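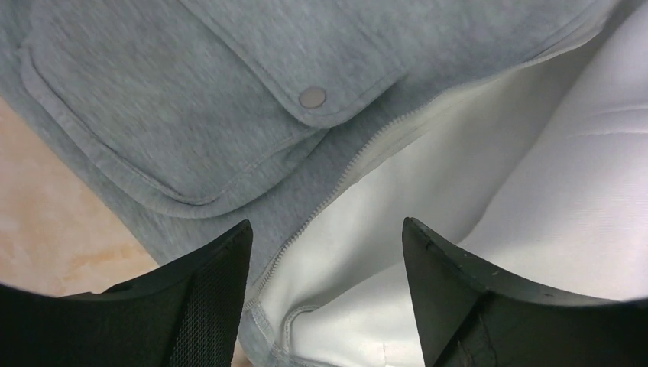 4.3 Grasps that were reported and did not hold

Figure 3 shows the approach that the Ultisus controller treats as its easy case. The jacket is lying on a pale surface with its lining partly exposed, the fingers are apart, and the folded hem where the gray and white layers meet is between them. Most of our trials started from a pose like this one, and most of the failures did too. We had expected trouble with the zipper and with the snap on the pocket flap. Those parts gave us very little to write about.

The fault we want to report is a plain one. In 70 logged grasps at the Plesholm bench, the controller set its "secure" flag and began the lift. In nine of them the garment left the fingers before the arm reached its hold height, and the flag stayed on. The arm then went through the rest of the fold with nothing in its grip and marked the task as done. The mistake came to light when Wichai Kamolrat compared the end-of-run records with what was lying on the table. No alarm was raised and no retry was started.

We do not think this should be called a rare slip. The nine runs are bad in a way the summary score hides. A run that stops and asks for help costs a minute. A run that reports a folded jacket and leaves a heap costs more than that, and if the next station trusts the report, the cost moves down the line. The success rate we gave in an earlier draft was computed from the controller's own flag. It has been taken out of this version and should not be cited.

The flag depends on two signals, finger opening and motor current. If the fingers stop closing before they meet, and the current rises past a set level, the controller assumes cloth is between them. With thick knit that is a fair guess. With a lined garment it is a poor one, as two layers can slide over each other while the fingers press on both, and one layer alone can be thick enough to pass the test. The Heiskanen finger pads have a fine mesh that grips the outer knit well. We have less faith in what they do on the smoother lining. We tried to measure this with a hand scale and the readings varied so much from pull to pull that we are leaving them out.

Three explanations were put forward in our group, and we are not convinced by any of them taken alone.

The first is pad wear. The hardware has seen a lot of use, and scuffs and scratches can be found on it. Fitting a new pair of pads on a Monday was followed by a quiet day, which was taken for a while as proof. The slips came back the same week. Wear on the face of a finger is also a different matter from wear on the surface that touches the cloth, and we had been talking about the two as if they were one.

The second is the grasp point. A pinch taken right at the hem gives the fingers a stitched edge to hold, while a pinch taken in the open body of the garment gives them only a gathered fold. Wenjie Cui sorted the failed runs by grasp point and found both kinds among them. The sorting was done by hand after the outcome was known, so we would not lean on it.

The third is lift speed. We slowed the lift and saw fewer drops, but the slow runs were all done in May, after the bench had been moved and the lights changed. We cannot separate one change from the other. The Kultau test suite would have forced us to vary one thing at a time. We did not use it, and that was a mistake in planning.

Figure 4 is a closed grasp of the kind we mean. The tips are together on a tight pinch of gray knit, and the wrinkles run in toward that point. By every rule we had written down, this counts as a good grasp, and a person looking at it would probably say so too. What the view does not tell us is whether there is lining inside the pinch, or how much cloth lies between the tips. Whether the grasp would last through a lift cannot be read from it either. We had been using stills like it to check the flag by eye, which means our check shared the flag's blind spot.
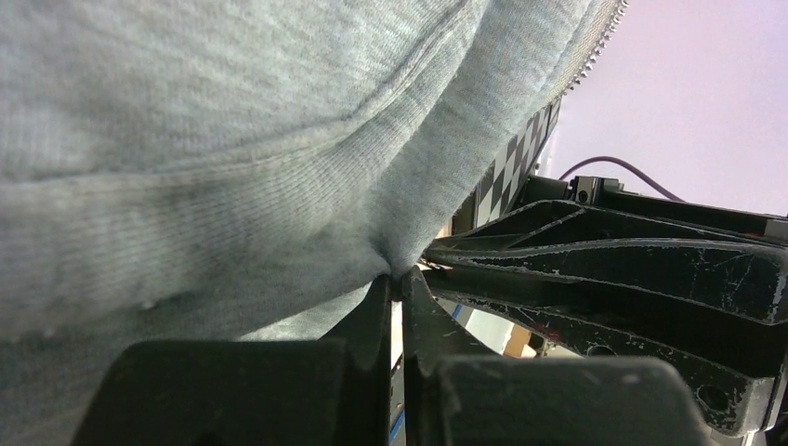
Helmi Lappalainen disagreed with this reading when the draft was passed around. In her view the wrist camera is good enough for the job and the real fault is that it is looked at only once, at closing. Check again partway up, she argued, and an empty grip would be plain to see, with no need to know which layers were held.

We accept the first half of that. A second look during the lift would have caught a fully dropped garment, and it should have been there from the start. We are less sure about the partial drops, where the outer layer stays in the fingers and the rest hangs free. Fabric still fills much of the view in those cases, and a simple check for cloth would pass them. Vandana Maurya is now labeling partial drops as their own class, which the old logs did not allow for.

Until that work is finished, the "secure" flag is read by our scripts as "the fingers stopped closing" and nothing more. Task completion is scored from the table after the arm has backed away, by Veikko Tuominen, with the controller's report hidden from him.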